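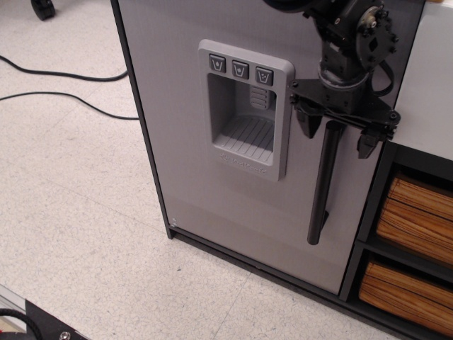 Week four is all about contact, so please read these notes before you turn up at the Groltau lab, even if you only skim them on the bus! Up to now we've had you waving the arm through empty space, and that's fine for learning the joints, but sooner or later it has to touch something. I like a fridge door for this. It's big, flat and upright, and the dispenser sticks out just far enough to catch a careless finger. Look at the rod coming down between the two fingers, lying more or less parallel to the door and next to the dispenser recess – work out its clearance before you plan any sideways move towards those three little buttons.

What I'd like from each pair

Start with the approach on its own. Speed limit at 300 in the Seidel config file, please, and leave it there until I've seen a clean run. The file ships with 800, and I do check.

Once you're happy, log 50 approaches and save them in your Dalemcombe folder with the joint readings switched on. Last year's group ended up with 1,605 between them, which was lovely for the plots and murder for the disk, so stick to 50.

Then write me half a page on where your estimate of the door surface was off, and which joint you blame. Sketches welcome (mine are terrible).

Keep an eye on the floor cables when you drive the base. The Nendudcombe reading is optional this week, but chapter two will help with the write-up, which is due by noon on the last day of March.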